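4 min read

Home Ask Topics Equipment & Tools Automation Sign in

Two-arm table for stocking cans: what am I missing in this quote?

Jaruwan Nakpan

I do purchasing for Tramalham, a small outfit that keeps break room shelves and coolers filled in office buildings. My boss saw a two-arm robot table at the Clitham workshop in February and came back wanting one to load our small display shelves before they go out on the van. I went to see it myself and I'm less sold.

The vendor, Huttunen, quoted $2664 for the table, frame and stand, with the arms priced separately "depending on configuration." There's also a line for support at $177 a month, minimum term not stated. I asked twice what support covers and got a brochure both times.

I took a couple of pictures while I was there.

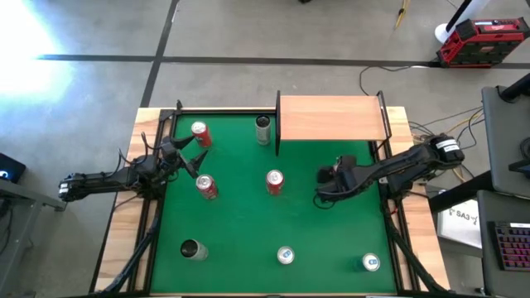 The can table at Clitham, arms on both sides and the little shelf at upper right.

My trouble is that our real shelves don't sit on green felt with plenty of elbow room. They're deeper, they wobble, and the cans come to us shrink-wrapped, which a person has to cut open anyway. I asked what happens when a can is on its side instead of standing up and the guy said "it handles that." Handles it how often? He didn't have a number, or didn't want to give me one.

Has anybody bought something like this for actual work? I need to tell my boss yes or no, and if it's no I need better reasons than a bad feeling.

Sakda Meesuk

Your bad feeling is worth something. I bought a single-arm setup from a different seller for a bottling room and the arm turned out to be the cheap part of the whole business. A few things from that.

Get the arms priced before you discuss anything else. "Depending on configuration" means the quote you have is for furniture. Ask for one total with arms, grippers, cameras, the computer that runs it, shipping, setup and training, and ask which of those the support fee covers. If they won't put that on one sheet, I'd stop there.

Then look at everything sitting near the table in your first picture. Laptop on one side, a screen and keyboard on the other, cables across the floor, a power station. All of that needs a spot in your building. When I measured for ours I measured the table and forgot the rest, and we lost a storage bay to it. You'll want the cables up off any floor where people push carts.

For the test, bring your own shelf and your own cans. Mix them up, lay some down, and let it run for a whole afternoon with you sitting there. Write down every time somebody touches something. A seller who only wants to show you ten minutes of it has told you plenty.

Grippers and fingers wear out too. Get the price of a spare set in writing, along with how long it takes to arrive. We waited 4 weeks for one of ours.

Jaruwan Nakpan

Thanks, that's useful. I'd been counting the table and not the desk. Adding the other picture, which has the shelf with cans on it. Those are the sizes we move, more or less, so I'll give them that.

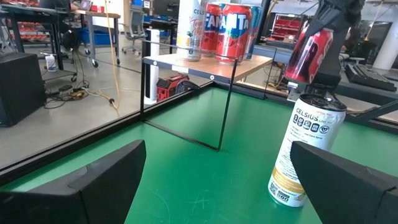

Closer in. Fanta and Celsius up on the shelf, and the other arm holding a Coke.

What I can't work out from either one is speed. My part-timer fills a display shelf while talking on the phone. If the table needs a person next to it to rescue fallen cans, then I'm paying for the person plus the table. I've asked for the afternoon test and they said they'd "circle back."

punduteck_fan

just lease it. way less risk, and you can send it back if it stinks. we got a Punduteck unit that way. different thing, it puts lids on tubs, but same idea. worked ok for us

Sakda Meesuk

Leasing is fine if the contract lets you out. Read the return clause first. Mine had a $2000 fee for taking it away, and I only found it on page six after I'd signed.

On speed, time your part-timer for a week, phone calls included. Then time the table on the same shelves and charge it for every minute a person stands beside it. If Huttunen never circles back, put that in your note to the boss.

Related threads

Used conveyor, seller has no manual, walk away?
What do you pay for monthly support on small machines?
Floor cable covers that survive a pallet jack
Return clauses in equipment leases
Vending van shelving that doesn't rattle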